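FURN 210: Tables, Stools and Small Casework
Unit 4 Handout: Legs, Feet and the Low Table
Instructor: Ursina Leitner

Read this before the second shop session. Bring a pencil, a tape measure and your sketch from Unit 3. The cut list at the end has to be checked off before you use the saws.

1. What counts as a low table

In this course a low table is one whose top sits below the seat height of the chairs or sofa next to it. Tea tables, coffee tables and floor tables all fall in this group. The height changes more than the look. A short leg gives the top very little leverage, so racking (the sideways lean you get when you push on a corner) is a smaller problem than on a dining table. Many low tables get by without stretchers.

Kicking is a bigger problem. People walk into low tables, put their feet on them, sit on them and drag them by one end. Plan the joints for that kind of use.

2. Square, tapered and turned legs

A square leg is the simplest to make and the easiest to join. All four faces stay flat, so the apron can meet the leg anywhere along its length. Most of you will use square legs for the Didum project.

A tapered leg is cut from a square blank. Keep the top of the leg square for the full depth of the apron plus a little more, and start the taper below that point. If you taper only two faces, they should be the inside ones.

A turned leg also needs a square section at the top if it is going to take a mortise. Mark that section before the blank goes on the lathe. Every year someone turns it away.

3. Joining the leg to the top

We cover two methods.

Apron and leg. Four rails are joined to the legs with mortise and tenon, and the top is fastened to the rails with buttons or slotted screws. The slots matter. A solid top gets wider and narrower with the seasons, and a top that is glued down all around will split or pull the frame apart.

Direct mount. The leg is fixed to the underside of the top with a plate or a threaded insert, with no apron. This works on short legs. It does not work well on tall ones. If you buy plates, the Camenzind catalog in the tool room lists the steel ones we keep in stock. Use part 510 for legs of this size.

A thick front edge can hide the absence of an apron. It can also be faked with an edge strip glued under a thinner top — run the grain the same way as the top if you do this.

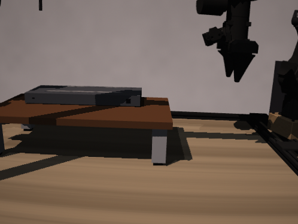
4. Feet and floors

The foot is the part of the leg that touches the floor, whether it is a separate piece or only the last bit of the leg. It has three jobs: to protect the floor, to protect the end grain of the leg, and to let the table sit level.

End grain soaks up water from mopping. Seal it with two coats of finish before you attach anything. Chamfer the bottom edges of the leg slightly so they do not chip when the table is dragged.

Felt pads are fine on wood floors but collect grit, and grit scratches. Rubber grips well but can stain some finishes. Hard plastic glides suit carpet. For the project we use the Skarix screw-in glide, which can be turned to take up small differences in leg length. Drill the pilot hole on the drill press, not by hand.

A dark foot on a pale leg draws a line at the floor and makes the leg look shorter. A foot in the same color as the leg tends to disappear. Either is acceptable, but decide before you order parts.

5. Leveling

Set the table on a surface you know is flat. The shop floor is not flat. Use the cast-iron saw table with the blade lowered all the way and the power off.

Press on opposite corners. If it rocks, two of the legs on one diagonal are long. Slide a thin shim under a leg that lifts until the rocking stops, then set a pencil on a block of that thickness and scribe around the longer legs. Cut to the line with a fine saw and test again.

6. Homework

Read chapter 9 in the course reader, on wood movement. Draw your table at one-fifth scale in front and side view, with the leg section shown full size. Mark the grain direction on every part.

Cut list to be checked: top, four legs, four aprons (if used), eight buttons (if used), four glides. Allow extra length on the leg blanks. Put your name on each piece in chalk.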